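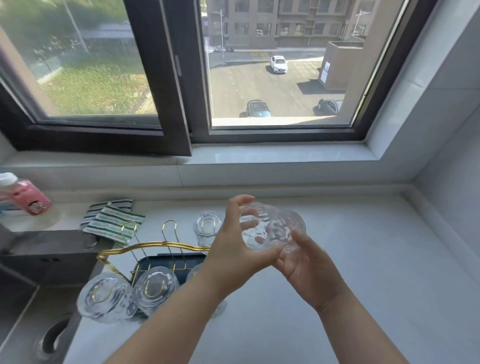

Does putting automation into a workplace make the work easier for the people already there? It makes some of it easier, and in my experience the part that gets easier is seldom the part people were complaining about.

I run the office side of a small outfit called Okow. We rent out tableware for weddings, company dinners and the occasional funeral, and everything that goes out comes back dirty. In January the owners signed up for a sorting and washing line from Hikano, and I have now lived with it long enough to have opinions.

The sales deck promised 400 pieces an hour. I don't doubt it can do that with plates. Plates are flat and they are all the same plate. Our best month so far was 3642 pieces through the machine, and when I went through the log nearly all of them were plates and saucers. Textured glass goes to the sink, as it did before, because the line's sensor reads the ripples as cracks and kicks the tumblers into the reject bin. So somebody stands at a counter, picks up a glass, turns it on its side, looks at it, and decides. Same job as last year, except that now it's called "exception handling" and it has a column in a spreadsheet.

Zineb Farouk has been washing and checking glass for us since before I was hired. I asked her what had changed for her and she said, "I used to get plates in between. Now I only get the hard ones." I've thought about that more than anything in the deck. A shift used to have slow stretches in it, stacks of saucers you could do while talking. The machine took those. What she has left is eight hours of close looking, and her pay is what it was.

The owners would tell you no jobs were lost, and that's true. Two people who left were not replaced, which I suppose is a different thing if you're careful about how you say it.

Then there's the next phase. A company called Tiwari wants to put in arms that would do the glasses too. Their man was pleasant and very sure of himself. I asked what happens when a glass has a chip on the rim that you can feel but can't really see, and he said the model would learn it from our staff. I asked whether our staff would be paid extra for the teaching. He said that was a conversation for us to have internally. We have not had it internally.

I'm not against any of this on principle. The plate line saved a lot of sore wrists, and I'd fight anyone who tried to take it out. The floor is drier too, and it used to be a skating rink by the end of a big return. But I'd like to see one vendor show me a number for attention. They have numbers for pieces, water, detergent, downtime. Last month the line stopped 526 times, most of those for a few seconds, and each stop is listed as "operator cleared." The operator who cleared it was in the middle of something else. That doesn't show up anywhere.

A friend over at Inetstead, who does hotel linens, says they went through the same thing with folding. Sheets went to the machine, fitted sheets stayed with the people, and within a year the people doing fitted sheets were the slow department. It was said in meetings, with a chart. I can see that chart coming for our glass counter, and I plan to be in the room with the plate log when it does.

What I've asked for in the meantime is small. Rotate people between the line and the sink every couple of hours. Give the sink a proper mat. Put the rejects on a rack at hand height so that nobody has to bend into a bin for them. The mat was approved. I'm still waiting on the other two, and the Tiwari man is coming back with a revised quote.

Posted 19 June 2025

2 comments
Share this post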